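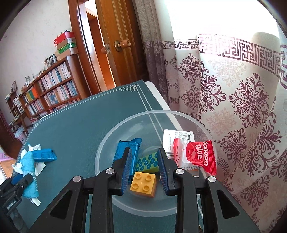

The odds-and-ends bowl on the green table, with the yellow-orange block, the blue packet and the Balloon glue in it.

Wuvham Toy and Craft Library
Minutes of the sorting meeting, 25th June

I'm doing the minutes again, so you're getting them my way. We started a bit late because the kettle was slow and half of us were still carrying crates up from the Pillberg store. Eleven of us in the end, which is plenty for that room, and apologies came in from the two who are away until September.

1. Last meeting's minutes
Agreed, with one fix. I'd written that the jigsaws were going to the Ragnarsson shelves. They're going under the Ragnarsson shelves, in the flat boxes. Sorry to whoever moved them twice!

2. The bowl
This took up more of the evening than it had any right to. For those who missed it, the clear round bowl is where we put anything that turns up at the bottom of a crate and doesn't belong to a set we can name. We went through it item by item.

The square building block with the four studs on top goes back to the building sets. Somebody wanted to check whether it was from the big Jedadari donation before we put it in with the rest, and we had a long chat about that, but a block is a block and it'll go in the mixed tub. Agreed.

The packet of balloon glue was the one everybody had an opinion on. It looks so much like a candy that I'd have offered it to a child myself, and I've been doing this for years. We agreed that no glue of any kind stays in an open bowl. It goes in the lidded craft tin on the top shelf, and I'm to write GLUE on the tin in big letters (done, before I went home, in the fat green marker).

The white carton with the Chinese writing on it is harder. None of us at the table reads Chinese, and the small print was too much for my glasses anyway. One of our members has a neighbor who might help, so the carton stays out of circulation until we know what it says. Same goes for the shiny blue packet. The feeling was that if we can't tell what's in a packet, it doesn't get lent out, full stop.

That left the yellow-green thing with the blue rings printed on it. Three different suggestions were made about what it belongs to and I didn't agree with any of them. It's going on the "is this yours?" shelf by the door for a month. If you recognize it, please come and claim it and put me out of my misery.

3. Do we even need a bowl?
It was proposed that we swap it for a box with dividers. I spoke against, I admit it. You can see straight through the bowl from any side, and people do look into it as they go past – that's how we got the missing dice back in the spring. A box with a lid would just get shut and forgotten. We voted, and the bowl stays, but it gets emptied at the end of every sorting night instead of whenever I remember.

4. The green table
There was a question about whether to cover it with something wipeable for the craft sessions. General view was yes for paint, no for anything else, as small pieces are easy to spot on the dark green and we'd like to keep it that way. I'll price up a roll of clear plastic covering.

5. Numbers
Our catalog now stands at 2,269 items, and 1,374 of those have been checked and labeled. I know that still leaves a mountain. We got through 130 at the last session alone, though, so a big cheer for that, and please keep using the new labels and not the old curly ones, which fall off if you so much as breathe on them.

6. Money
Short item. The label printer needs a new roll and we need more zip bags in the small size. Both agreed. The request for a second trolley was held over until September, when we'll know what the hall is charging us.

7. Any other business
The puzzle with the farm animals has come back without its duck. If it's down the side of your sofa, we'd love to have it.

Could people please stop putting batteries in with the wooden trains? There's a jar for them next to the sink.

Somebody asked whether loose balloons should be kept with the craft things or the party things. We went round and round on it – party, by one vote.

Jobs to do
Block to the mixed tub: whoever opens up next.
Carton: to be shown to the neighbor, and kept in the cupboard until then.
Blue packet: same cupboard, same shelf.
Plastic covering: me.
Printer roll and zip bags: me again, on the same trip.
Notice for the "is this yours?" shelf: still needs a taker, please!

Next meeting is after the summer break, in the same room, and I'll send the date round as soon as the hall confirms it. Bring a mug, we're two short.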